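The Long Lunch at Kurian

Walk up the hill from the ferry landing a little before noon and you'll smell Kurian before you see it. First comes sesame oil, then something sharper, like radish that has been sitting in brine since spring, and then you round the corner by the shoe repair place and there's the line. It isn't a fast line. People bring paperbacks. One woman in front of me had brought a folding stool and most of a sweater she was knitting, and she told me the wait was the only time all week she got any rows done.

I love a restaurant that does one meal a day. Kurian does lunch, and that's it – no dinner, no brunch, no coffee window. Doors open at noon and the last pot of rice goes on at 2. If you show up after that, Eun-ji Ko will come out to the step, wipe her hands and tell you what you missed, in loving detail, which is either very kind or very cruel depending on how hungry you are.

She opened the place with her aunt, Geum-ok So, in what used to be a fabric store. The cutting tables are still there (you eat at them), and so are the brass yardsticks screwed along their edges. Geum-ok is 92 and comes in most mornings to taste the stew. She doesn't cook anymore, but she has opinions, and the opinions get followed. The day I visited she sent the soybean stew back twice. The third version was the one I ate, and I've been thinking about it ever since: dark, nutty, full of squash gone soft at the corners, with a slow heat that took its time getting to the back of my throat.

The menu is whatever the side dishes are. There are always four of them, and they change with what comes in from the garden that Jae-in Hwang runs on the flat land behind the old Brandirus cannery. In June that meant garlic stems, tiny potatoes braised until their skins wrinkled, cucumbers smashed with vinegar, and a bitter green I had never met before and now want on everything. Refills are free. I had more potatoes than I'm willing to put in print.

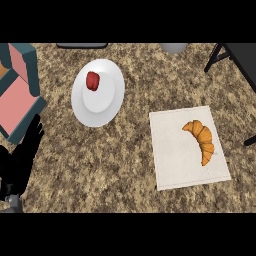
Mawar Chong wrote in after we mentioned Kurian in our spring roundup, to say that we had talked far too much about the stew and hardly at all about the rice. It's the scorched part from the bottom of the pot, she said, and you have to ask for it before you sit down or the regulars will have taken it all.

She's right! I asked, and I got a piece the size of my palm, brown and crackly on one side and chewy on the other. Eun-ji pours hot barley tea over hers and lets it slump into a kind of porridge. I ate mine dry, like a cracker, and dragged it through the last of the potato sauce.

What struck me most was how little anyone hurries once they're inside. You'd think a kitchen with a two-hour window would be pushing people out the door, but plates keep coming, and strangers pass the cucumbers down the table. A man who works at the boatyard showed me how to fold a perilla leaf around rice so it doesn't fall apart on the way up. (Mine fell apart. His second lesson went better.)

By half past one the light comes in low under the awning and the room gets quiet in a good way, all spoons and murmuring. Geum-ok had moved to the chair by the window by then and was going through a bag of dried anchovies, pulling off the heads. I offered to help. She looked at my hands for a while and gave me a very small pile.

Kurian serves lunch from noon. Bring cash, and ask for the rice.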